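Notebook, bench 2, soap and cream room
19/06/2019

Continued from the page with the coffee ring. Subject is still the beeswax hand cream, the one that goes grainy after it stands.

Last batch was made with the Foulkes recipe as it is written: wax and oil melted together, water phase added slowly, stir until it is thick. It looked good in the evening. Next morning there were small hard grains when I rubbed it between the fingers. I have now three batches with the same grains, so I don't believe any more that it is bad luck.

What I changed today: only the cooling. Same wax (Kavier pellets, opened bag), same sunflower oil, same borax. I write the amounts again because on the other page they are hard to read.

Oil 482 g
Wax 200 g
Water, boiled and cooled, 775 g for the full size. I made half of everything today.

Melted the wax in the oil on the water bath, slowly. I waited until the last pellet disappeared and then five minutes more. I suspect that before I was not patient at this step, the liquid looks clear but there is still wax sitting on the bottom of the beaker.

Water phase was heated to the same temperature as the oil. I put both thermometers in the same cup first, and they do not agree! The old one shows two degrees less. I marked it with red tape. Please use the other one for the creams. 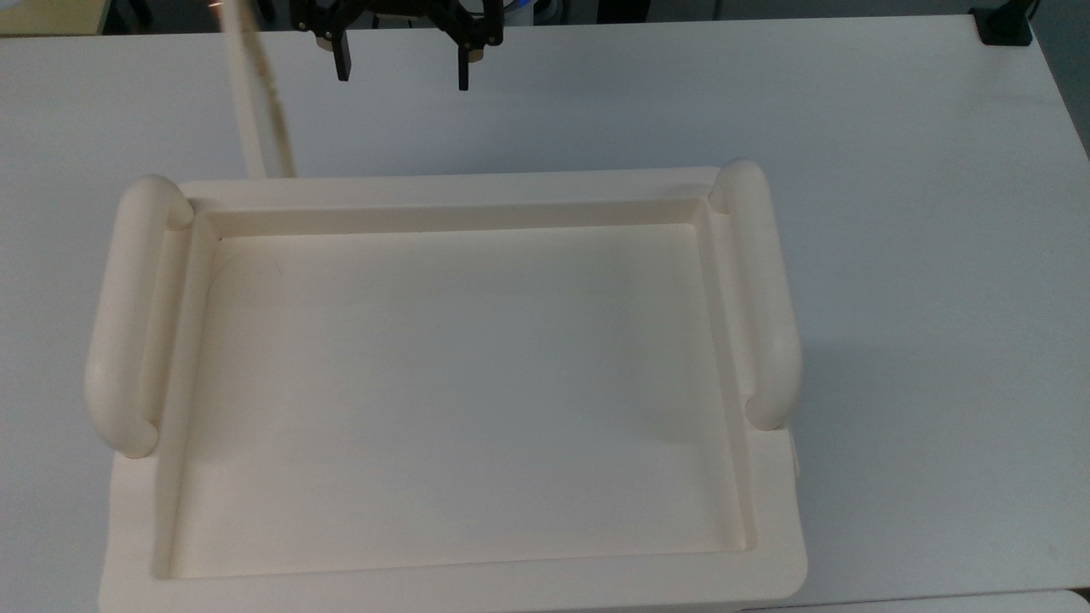

Ondora wrote back on the same afternoon that the cooling is maybe the smaller problem, and that they would first look at the shea butter, which gives grains by itself if it cools slowly. I answered that there is no shea in this recipe. Then they asked if the jars were cold when we filled them, and this is a good question. The jars were standing by the window the whole night. So it can be that the cream touching the glass gets hard first and makes grains at the wall, and when one takes it with a finger everything is mixed.

To check this I filled three jars from today's batch:

Jar A, cold from the window shelf
Jar B, room temperature
Jar C, warmed in the oven at the lowest setting, with towel

All three are from the same pot, filled one directly after the other. Labels are on the glass and not on the lids, because last time the lids were exchanged.

Stirring: by hand until it became like yogurt, then the small mixer in short pulses. With the mixer running all the time we get air in it, and the cream looks nice and white but it shrinks in the jar later. 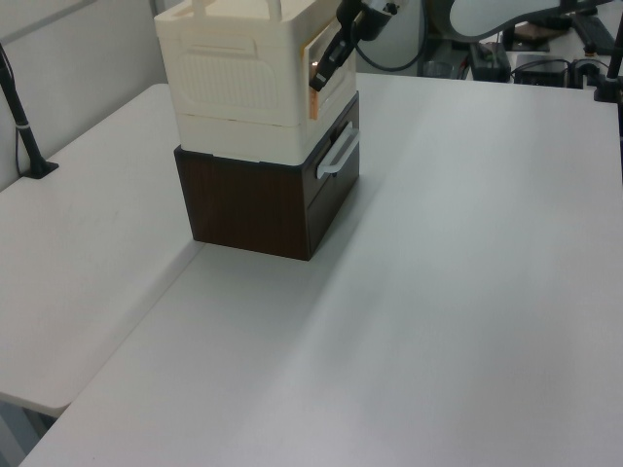 I will not open the jars before tomorrow morning. Then I rub a little from the wall and a little from the middle of each one, and write both down separately.

Smell: a bit too strong of honey. The Dudent customers asked for less of this in November already, so maybe the white wax is better for them. It costs more and we have only one small bag. I would not try it until the grains are solved, otherwise I change two things at once.

Cleaning: wipe the beakers with paper while still warm, only after this hot water with soap. Please no wax in the sink, the pipe was closed twice this year.

Still open:
- buy one new thermometer, same type as the good one
- 1000 ml beaker has a crack near the spout, do not heat it
- ask Foulkes if their wax is filtered, the recipe doesn't say it
- the borax is nearly finished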